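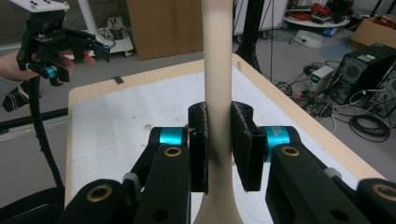
Review: the Samon adjustable bookcase

The Samon is a five-shelf bookcase sold flat-packed by Trerkow. The library service at Prorthorpe bought 31 of them for its reading rooms and local history store, and this review records how they have performed after one year of daily use. It is intended for other small libraries and for schools with a similar budget.

Assembly

Each unit took two members of staff a little under an hour. The instructions are clear up to the fitting of the back panel, where the drawing shows the panel reversed. Trerkow has been told of the error and has promised a corrected sheet. All fixings were supplied, with a few spare shelf pegs in every box.

Capacity and strength

The local history store holds 3,110 bound volumes, many of them heavy. After twelve months the shelves in that room show slight bowing where the largest atlases stand, and these have been moved to the fixed bottom shelf. Elsewhere the shelves remain level. The fiction room, with almost 1,000 paperbacks, has given no trouble at all.
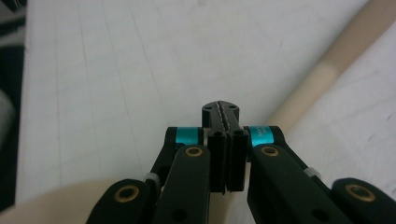

Shelf height can be changed in small steps, and staff found this useful when the children's section was rearranged in February. The pegs are stiff at first and should be pressed fully home before any weight is placed on them.

Comparison

The service also tried two bookcases by Pakzad. These are better finished, particularly along the front edges, but the shelves are shallower and large-format books stand out over the edge. The Pakzad wall bracket is the stronger of the two. The Samon bracket is adequate on brick; on partition walls a longer screw was needed.

Recommendation

The Samon is recommended for general lending stock. Libraries with many oversized volumes should order the reinforced shelf, sold separately, at the time of purchase, as later orders took nine weeks to arrive.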